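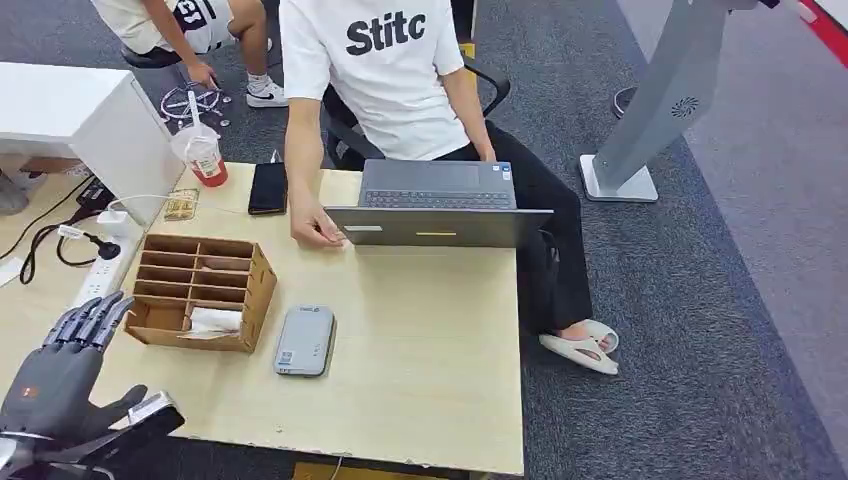
Desk clutter

Desk clutter is the collection of objects that gathers on a work surface without being needed for the work at hand. The term usually covers drinks, chargers, phones, wrappers, tissues, used cards and small containers. It is sometimes stretched to include the laptop itself, though most writers on the subject treat the computer as the reason for the desk and everything else as the problem. There is no agreed point at which a desk becomes cluttered, and the definitions offered by sellers of storage products tend to be generous.

Contents
Typical items
Organizers
Key cards and other leftovers
Claims about productivity
See also

Typical items

Most clutter on a modern desk belongs to one of two groups. The first is power equipment: outlet strips, plugs, cables and power banks. A strip placed on top of the desk is easy to reach but takes up a long piece of the edge, and its cables have to cross the surface or drop over the side. Cable clips and sleeves are widely recommended for this. They make the cables look better, but the number of cables stays the same.

The second group is personal. Cold drinks in plastic cups, packets and tissues come and go during the day, and they are often left out of tidying guides on the grounds that they are trash. This is a doubtful exclusion. A cup that is replaced every afternoon occupies the desk as steadily as a stapler does.

Organizers

The desk organizer is a box or rack divided into open compartments. Versions are sold in wood, metal, plastic and cardboard. Cardboard ones are light and cheap, and do poorly near drinks. The Privonent catalog lists a folding cardboard model with 15 compartments, advertised as giving "a home for everything." No evidence is given that its buyers own things of the right sizes.

Critics have pointed out that an open compartment accepts anything dropped into it, including used tissues. Anastasia Kyriakidis, in her column for the Mavromatis workplace newsletter, argued that an organizer mostly "moves the pile six inches and gives it walls." Supporters reply that this is a fault of the user. Neither side has offered much beyond anecdote, and the common advice to empty every compartment on Monday morning seems to rest on habit alone.

Key cards and other leftovers

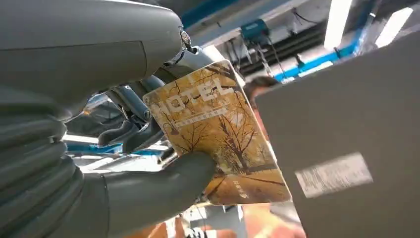 Flat items are the hardest to get rid of, as they take up so little room that throwing them out never feels urgent. Loyalty cards, visitor passes and hotel key cards are the usual cases. Many hotel cards carry a printed landscape or other decoration, which may encourage guests to keep them as souvenirs or bookmarks. The hotel group Lavance has described its decorated cards as "keepsakes," a convenient view of an object that guests were supposed to hand back.

A popular belief holds that old key cards store the guest's home address and payment details and must be cut up. The story has circulated for years with little to support it. Key cards ordinarily hold the data needed to open a door for a set stay. Once the stay has ended, the card's remaining use is as a card.

Claims about productivity

The Nerklow desk survey, published one February, is often cited as proof that clutter wastes working time. It asked 600 office workers how long they spent looking for things and reported an answer of 120 hours a year. The figure was based on the workers' own guesses. It did not separate objects lost on a desk from files lost on a computer, and the desks themselves were never inspected. Later articles repeat the number without these limits.

The opposite claim, that a messy desk is a sign of a creative mind, is no better supported and is made mainly by people with messy desks.

See also
Cable management
Clean desk policy
Desk organizer
Keycard lock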